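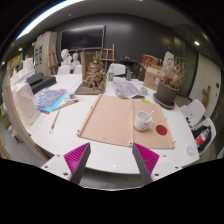 Work table in the art room, with mug and spoon on the drawing board.

Household Handling Project: interim report to the Bjarnason Fund
Reporting period: February to August
Submitted 17 August 2025 by Humaira Chaudhry, project lead, Holen

1. Purpose of the report

The Fund asked for a plain account of whether machines can yet be trusted with everyday tidying in shared rooms, and for a recommendation on the second instalment. The work is carried out by the Holen group together with our partner in Prirville. Spending details are given in the separate annex prepared by Sille Østergaard.

2. Work carried out

The period was given over to one family of chores: clearing and resetting a table that people have been using. Staff first carry out each chore with a hand-held gripper, and the resulting recordings are used to train the controller, known internally as Luken. The same chores are then attempted by the arm without help.

By the end of the period 2559 recordings had been accepted. A further 108 were set aside, mostly for poor lighting or for a grasp that was begun and abandoned. Steinar Nørgaard reviewed the rejected material and considers the rate acceptable.

Recording was moved in the spring from a bare test bench to rooms in ordinary use. Progress slowed as a result. On the bench the objects were few and always the same. A table in an art room holds newspaper, dried plants, cups, bottles and sticks, much of it close together, and the controller has to deal with whatever has been left out.

3. Results

Seventeen chores were defined at the outset. They range from moving a mug across a table to folding a newspaper and putting it in a box. Each was attempted 40 times by the arm.

Mugs and cups gave the best results. A mug standing clear of other things was picked up and set down reliably, and the handle no longer causes the trouble reported last year. A mug with a spoon in it remains harder. The arm tends to grip correctly and then tilt too far during the move, and the spoon falls out.

Bottles came second. The ribbed pads fitted in the spring hold a rounded plastic body well, and a grip low on the bottle leaves the cap free for a later step.

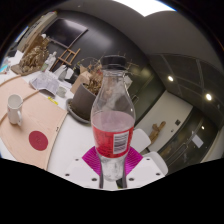 Clear plastic was nevertheless the cause of most failed approaches in this group. The controller judges distance from what it sees, and a transparent bottle shows it whatever lies behind. A printed label helps a good deal. Lærke Lund has proposed that bottles without labels be treated as a separate chore in the next period, and we support this.

Flat objects were poor throughout. Discs and single sheets of paper were seldom lifted from the table at the first attempt, and crumpled paper was often pushed along the surface. Dried plants and other fragile items were excluded from the trials after a review in the spring, and the arm is set to keep well away from them — a precaution that also puts part of any crowded table out of its reach.

4. Assessment

In our view the machine is not ready to tidy a shared room unattended. It can take over a small number of steps while a member of staff is present, and on those steps it is steady and careful. It is also slow. A person clears the same table in a fraction of the time, and no saving in staff hours can be claimed at this stage.

Room users in Prirville were asked for their opinion. Most had no objection to the arm working near them, although several disliked finding their things moved to a different place. Lærke Ragnarsson has drafted a short rule on where objects should be returned, which will be tried in the autumn.

5. Matters for the Fund's attention

The spare pads ordered for the gripper arrived late and the second arm was idle for part of the spring. No additional cost was incurred.

We ask that the second instalment be released as planned, with two changes to the programme of work: that the folding chore be dropped, and that the time be given to transparent and flat objects. We also ask for permission to continue recording in the art room beyond the present agreement. The head of the Prirville site has given her consent in writing.

A list of the seventeen chores, with results for each, is attached as Annex B. Questions on the trials may be sent to Steinar Nørgaard at the Holen office.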